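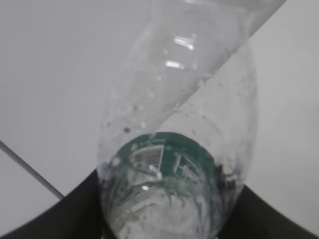

Section 4 covers changing the filters in the Vodano under-sink water system. Read it through once before you start. Allow one hour for the first change and less after that. The system has two cartridges, a sediment filter on the left and a carbon filter on the right, and both are changed together. The Vodano housing is rigid and must hold its shape under line pressure. A thin drinking bottle can be crumpled until its walls pinch and twist, and it is still only a bottle, but a housing with even a slight crease or bend must be taken out of service. Check both housings each time the cartridges come out. Replacement housings are sold singly under the Kaewmanee parts list, page 18.

4.1 When to change the cartridges

Change both cartridges after 1280 gallons or when the FILTER light turns amber, whichever comes first. The light is driven by the flow meter in the base and does not measure water quality. If your supply is from a private well, change the sediment cartridge at half that volume.

A drop in flow at the tap is also a sign that the sediment cartridge is full. Before ordering parts, make sure the shutoff valve under the sink is fully open and the aerator on the tap is clean.

4.2 What you need

Two new cartridges (kit 510)
Housing wrench, supplied
Silicone grease, food grade
Bucket or deep tray
Dry cloth
A clear cup or bottle for the first water check

CAUTION: Do not use petroleum jelly on the O-rings. It swells the rubber and the housing will leak.

4.3 Removing the old cartridges

1. Close the cold water shutoff valve under the sink. Turn clockwise until it stops. Do not force it.

2. Open the filtered tap and leave it open until the water stops running.

3. Put the bucket under both housings.

4. Press the red button on top of the left housing for five seconds to release the pressure. Repeat on the right.

5. Fit the housing wrench from below and turn it counterclockwise, seen from underneath. Once the housing is loose, finish by hand. It will be full of water and heavier than it looks.

6. Lift out the cartridge and pour the water into the bucket.

7. Take the O-ring out of its groove with your fingers. Do not pry it with a screwdriver.

Note: Used cartridges go in household trash unless your town says otherwise. They cannot be washed and used again.

4.4 Fitting the new cartridges

1. Wipe the inside of each housing with warm water and a little dish soap. Rinse well.

2. Coat each O-ring with a thin film of silicone grease and press it back into the groove all the way round.

3. Remove the plastic wrap from the cartridges. Sediment goes on the left (white end caps), carbon on the right (blue end caps).

4. Stand each cartridge in its housing, then screw the housing onto the head by hand. Give it a quarter turn with the wrench and stop.

CAUTION: Overtightening is the most common cause of a split head. The head is not covered by the warranty if there are wrench marks above the collar.

4.5 Flushing

1. Open the shutoff valve slowly. Look for drips at both collars.

2. Run the filtered tap for ten minutes. The water will be gray at first from loose carbon dust.

3. Close the tap, wait five minutes, and run it again for two.

4. Fill the clear cup or bottle and look at it against a light background. If any gray remains, repeat step 3.

5. Keep some bottled water on hand for drinking until flushing is finished. It can be poured straight from the bottle into a paper cup.
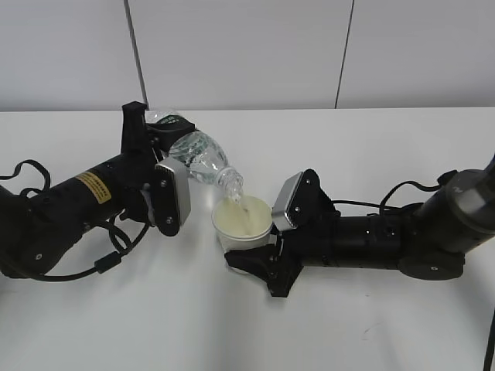
6. Hold RESET for three seconds. The FILTER light goes green.

4.6 If something is wrong

Drip at the collar: close the valve, release the pressure, and reseat the O-ring. Replace the O-ring if it is flat or nicked.

Cloudy water that clears from the bottom up: trapped air. It goes away within a few days.

Light stays amber after reset: unplug the base for one minute, plug it in, and hold RESET again. If there is no change, write down the serial number inside the cabinet bracket and contact the Bakcombe service desk.

Section 4 revised 1/26/22 by Leanne Mapplebeck. Checked by Ekkachai Jitpraphai.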